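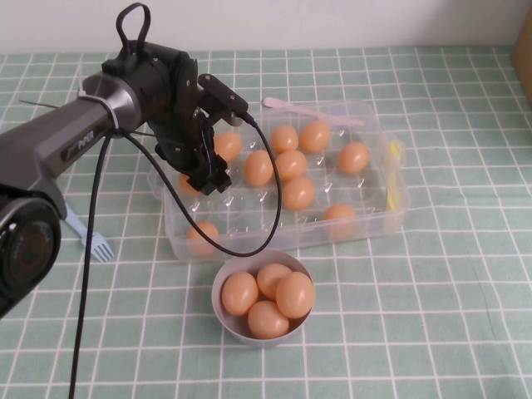 PiPER arm and black gripper, green grid cloth.

Reading the layers in Katayama's "Breakwater"

Last updated: Tuesday, September 9, 2025

I spent most of an afternoon at the Moldovan Gallery in Trirgate with one print. It is a color woodcut by Osamu Katayama called "Breakwater", number 12 in the edition, hung by itself on the short wall past the stairs. The wall label gives the title, the paper and the edition size (76) and leaves out the number of blocks. I wanted to work that out.

The image is 341 mm wide and a little less than half as tall. A stone wall runs in from the right and stops two thirds of the way across. Behind it is flat gray water, and above that a sky that moves from pale yellow at the horizon to a dull blue at the top margin.

My first guess was five blocks. After an hour with a hand lens (ask at the desk first, they were fine with it) I changed that to seven blocks and nine printings. The reasoning is as follows.

The sky is two printings from one block. The yellow was laid down as a gradation from the bottom, then the same block was inked again from the top with the blue. Both colors stop at the same small nick along the left border, and two separate blocks would be very unlikely to share it.

The water is harder. It looks like one gray, but where it meets the end of the wall there is a thin sliver of a warmer tone that should be covered. That is a registration error of well under a millimeter, and it shows that a tan flat runs under the gray. The tan also goes under the wall. So the whole lower half has one warm base, and the coldness of the water comes from a thin gray sitting on it.

The wall takes three blocks: a mid-gray for the mass, a darker one for the joints and the shadow side, and a texture block with the grain brushed up so that it prints as faint horizontal lines. I think the texture block was printed twice, the second time offset by a hair. The lines double in places and the doubling always runs the same way. A slipped sheet would do this too, but then I would expect the other blocks to show some drift, and they don't.

The last block is the small dark strip along the waterline. It has the sharpest edges and the most ink, and in raking light it sits slightly proud of the sheet.

That makes one for the sky, one for the tan, one for the gray water, three for the wall and one for the strip. Seven blocks, with the sky and the texture each printed twice.

The paper is a 95 gsm Gakell, unsized or very lightly sized going by how the gray has gone into the fibers. Most people printing this many layers would pick something with more size in it. A soft sheet stretches as it takes up water, and nine passes gives it plenty of chances. My own attempts on the same paper went out of register at the fourth color - I was dampening too much and not resting the stack overnight.

Aurelia Cozma wrote the short essay in the gallery leaflet. She treats the sky as the subject and the wall as a device to hold it up. I disagree. The sky has two printings and the wall has four, five with the tan. I would look at where the labor went before deciding what the picture is for, although I accept that a printer and a critic will give that different weight.

The back room has three of his earlier prints from the Gurimness series. They are simpler, black key block plus two flats, and worth seeing after "Breakwater" for the difference in how edges are handled. In the early work every shape has an outline. In this one I could not find a single outline anywhere.

The show is up until January. I plan to go back on a brighter day, as the overhead lamps put a hot spot on the upper right corner of the glass and I could not check whether the blue was wiped or brushed there.

1,034 shares | 6 comments

Get new posts by email. Enter your address to subscribe. You can unsubscribe at any time.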